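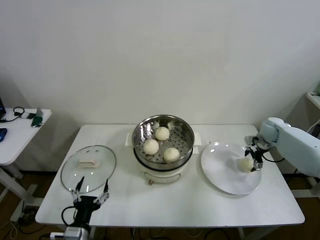
I have been following home robots on and off since I bought my first robot vacuum, and the question I get from relatives is always the same one. Can it do the dishes yet? Can it cook? My answer for years was a flat no. Now it is closer to "some of it, slowly, if you set the table for it," and I want to write down where I think things stand before I change my mind again.

Steamed buns are a good chore to think with. I make them most weekends in February, when the kitchen is cold and I want something to do with the stove on. For a person the last part of the job is nothing. You take the lid off, put it down, pick up the buns and put them on a plate. I do it while talking on the phone.

For a two-armed robot it is several different jobs. A glass lid is hard because it is see-through. Depth cameras have trouble with clear things, and the table shows right through the glass, so the robot has to find a thin rim and a clear grip on top. Then it has to set the lid down flat somewhere it won't be in the way later. Then come the buns, which are soft and round. Squeeze too hard and you leave dents, too lightly and the bun drops. They also sit down inside a basket with a metal edge around it, so the fingers have to go in from above without bumping the rim. After that the plate, which is the easy part.

My own bun steaming has gone wrong at every one of these steps, by the way. I have stuck buns to the basket and torn the bottoms off. I have put a hot lid down on a plastic bag. So I don't hold it against a machine if it takes its time.

What gets me is the setup. Look at the demos that small outfits like Misus and Raltenance put out and you mostly see a clear white table, a plain wall, a few things in a row with space between them. My counter has a toaster, mail, a fruit bowl and usually a cat's dish that somebody moved. I would like to see the same job done there. I don't mean that as a complaint. You have to start with the clear table. But when people send me a clip and ask if they should wait before buying a dishwasher, I tell them to look at the table first.

I went to an open afternoon at a workshop in Okadley last winter where they had an arm sorting parts for Ehlers, who make door hardware. I went expecting to be bored, and I stayed until they turned the lights off at 5. The arm was picking hinges out of a shallow tray and laying them in boxes. It did 149 of them while I was there and dropped 2. The man running it was more bothered by the 2 than I would have been. He said the trouble was oil on the hinges, and that they wiped the fingers down between trays.

That is shop-floor work, and I think it is well ahead of the kitchen. The hinges are all the same shape, they don't squash, and nobody eats them. If a part falls on the floor it goes in a bin. If a bun falls on the floor my dog has it. The same kind of arm could do both jobs in theory, but every bun is a little different from the one beside it, and tomorrow's batch won't rise the same as today's.

Here is my own list, for what it's worth, of chores I think a machine could do in a normal house now. Vacuuming, yes. Mowing, yes, if the yard is simple. Folding towels, if you don't mind waiting. Moving food from a pot to a plate, I would say nearly, with someone in the room. Loading a dishwasher, only with the plates handed over more or less clean and one at a time. Making a bed, no. Cleaning a bathroom, no, and that is the one I would pay for.

Price is the other thing. My vacuum was cheap enough that I didn't think hard about it. Two arms, two grippers, cameras and a computer to run it all is a different kind of purchase, and I haven't seen a number yet that makes sense for a family. You would also need somewhere to put it. I measured, and the only place in our kitchen with room for two arms is where the fridge is.

Somebody asked in the comments on my last robot post how many times I have emptied the vacuum by hand. I keep the app, so I can tell you it has done 2211 runs, and I have emptied the bin after most of them. It also still gets stuck under the same chair. I put a brick there in the end.

I'll do a post on the lawn mower next, once the grass gets going.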